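Spilled millet on a laminate table, best way to get it all up?

Posted in Kitchen & Cleaning

Irfan Siregar
Feb 2, 2024

I buy millet in bulk and portion it out at the table. I pour from the big bag into a tray and then from the tray into jars. Every time I do this I end up with grains all over the tabletop, and I have not found a good way to get them up.

The table is a Wunport, off-white laminate with a faint speckle in it. The millet is nearly the same color, so I miss a lot of it. I wipe, it looks clean, then I put my arm down and there are grains stuck to my sleeve.

Things I have tried:

Damp sponge. The grains stick to it and then come off again somewhere else on the table.

Dry paper towel. Pushes most of them along but some roll back behind it.

Cupping my hand at the edge of the table. I lose a good part of it onto the floor.

I don't want to use the big vacuum on the table because the head has been on the floor. Is there a tool for this, or a better order to do it in? I would also like to spill less in the first place. 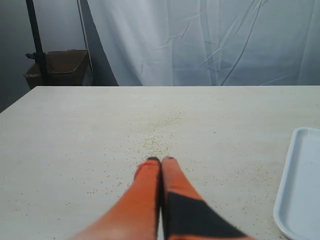 The tray I use is a plain white one with rounded corners and a raised rim. It has no spout, and I think that is part of the problem when I pour out of it. The jars are 600 ml with a fairly narrow mouth. I do have a funnel but the millet clogs in it if I go fast.

3 replies

Jaldale
Member, 578 posts

Use a bench scraper, the flat metal or plastic kind sold for dough. Plastic is better on laminate. Hold it almost upright and pull the grains toward you in long strokes, starting at the far edge. Do the whole table in one direction before you go back over anything. Small circles only spread them out.

Park the tray against the front edge of the table, held just under it with your other hand or your hip, and scrape straight into it. If the rim is too tall to sit snug under the edge, use a sheet of stiff paper and tip that into the tray afterward.

When the pile is gone, go over the table once with a barely damp microfiber cloth, folded. Lay it down, drag it toward you, lift it straight up, fold to a clean side and repeat. The grains stay in the cloth if you don't rub. Shake it out over the trash before you rinse it – millet in a sink drain swells up.

To find the ones you missed, turn off the overhead light and set a flashlight flat on the table. Each grain throws a shadow, even on a speckled top.

As for the pouring, skip the tray. Scoop from the bag with a measuring cup and set the jar inside the tray while you fill it. Whatever misses the jar lands in the tray and you can pour it back. A canning funnel has a wide neck and won't clog, but check that it fits your jar first.

Tiltgate
New member

get a handheld vacuum. mine lives in the kitchen and never touches the floor. takes 11 seconds

Irfan Siregar
Original poster

Thanks both. I had a plastic scraper in the drawer already and never thought of it for this. Tried it tonight and it got nearly everything on the first pass. The flashlight showed me a line of grains along the back edge that I would have left there.

Setting the jar in the tray works too, though my tray is a little shallow and a few still bounced out. I will look for a deeper one.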